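Search the archive
Archive home | By thread | By author | Previous | Next

To: Penthorpe Facilities List
From: Arnel Lumanlan
Re: Replacement of floor covering, Clisby building

Dear colleagues,

Thank you to all who replied to the notice of 30th November. Jairo Apaza raised two points that affect several departments, and I am answering them to the full list.

> Jairo Apaza wrote:
> The notice says that every ground floor room will receive
> the new carpet. Does this include the rooms on the Urrego
> side, which were done after the leak? Also, our budget
> line shows 300 square yards, and the plan shows 484.
> Which figure should we use when we code the charge?

On the first point, the Urrego side is not included. The carpet in those rooms remains under warranty, and the supplier, Zatska, has confirmed that the same dark color can be ordered for the other rooms. Departments that asked for a lighter shade should note that the choice of color is now closed.

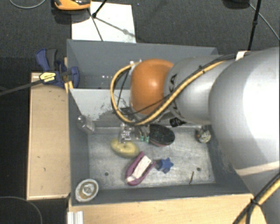 Gray bin on the dark carpet, Clisby building.

On the second point, please use 484. The lower figure came from an early estimate that left out the corridor and both storage rooms. Departments will be charged by floor area, and the corridor will be paid for from the general fund. A corrected budget sheet will be sent to each office manager in December.

Please also note the following. Items weighing more than 60 pounds must be listed on the moving form so that the contractor can bring suitable equipment. Cartons will be supplied, up to a limit of 100 per department. Network and telephone outlets set in the floor must not be unplugged by staff; a request to the help desk is required.

Questions about the schedule for individual rooms should be sent to me directly and not to the list.

Sincerely,
Arnel Lumanlan
Facilities Planning, Penthorpe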